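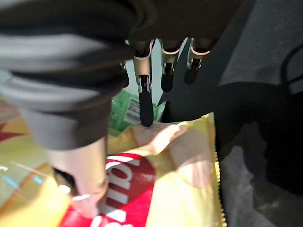

Puvcombe, the reissue: is the second disc worth it?

Forum: Albums and Reissues

slowfader
28 Jun 2019

So the two-disc version of Puvcombe by Bendetti finally landed in my mailbox and I've had it on all morning. First disc is the album you know, second disc is the whole thing mixed by Clemex into one long run with no gaps. I paid extra for this and I'm still not sure how I feel! The mix of Lantern Street into Cold Harbor Girl is gorgeous, I played it three times before I even got dressed. But then he chops the last chorus off Paper Season, and that's my favorite part of the whole record (the bit where the choir comes in, you know the one).

Anyone else got theirs yet?

marnie_b

Got mine yesterday. I love the mix and I'll fight you on Paper Season. That chorus goes on forever on the album and by then I'm ready for the next song. Clemex gets in and gets out. It works great in the car too.

slowfader

Goes on forever?? It's the payoff! You sit through four minutes of that little organ part to get there.

tapehead305

I'm with slowfader on this one. Also the mix is all one track on my copy, so if you want to hear just the middle you have to hold down the skip button and hope. My old October pressing of the first album had its bonus mix split up properly. Why change it?

marnie_b

Because it's a mix, you're supposed to play it from the top. But ok, yes, that would bug me too if I used a CD player with a bad remote.

tapehead305

I do use a CD player with a bad remote.

Sound on disc one

kwon_ton

Skipping the mix fight for a second, does disc one sound louder to you guys? I had the original and the new one going back to back last night and the drums on Side Door are way more in your face. I read the booklet and it says Dae-han Kang did the new mastering. Kyung-tae Won did the old one. I kind of miss the old one, there was more air around the voice.

slowfader

I noticed that! I thought my speakers were just in a mood. I don't mind it on the fast songs but the ballads feel kind of squashed.

lim_fan_club

Nope, can't agree. The original was so quiet I had to crank it every time it came up after something else. Kang did the last Lim album as well and that one sounds huge. I'd take this version of Puvcombe over the old one any day.

kwon_ton

The last Lim album gave me a headache, so I guess that explains where we both stand.

lim_fan_club

Ha, fair. Try it on headphones though, seriously. There's a second guitar on Side Door that I never heard before, way over on the left. 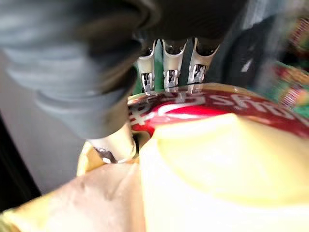
Extras and packaging

marnie_b

Did anybody get the 6 postcards that were supposed to come with it? I got two, and both of them are the same picture of the pier.

tapehead305

All of mine were there. Mine came from the label's own store though, where did you order?

marnie_b

The record shop downtown. I'll go ask, but the guy there gets grumpy if you've already taken the wrap off, and of course I have.

slowfader

Take the duplicates back anyway, it's worth a shot. Also the lyrics in the booklet have the second verse of Lantern Street wrong. It says "harbor light" and she's clearly singing "harder life".

lim_fan_club

She's singing "harbor light". I've seen her do it live and I was almost at the front.

slowfader

I've listened to it my entire adult life and it's "harder life"! Going to play it again right now with the volume up.

kwon_ton

Use the old disc, you'll hear the words better :)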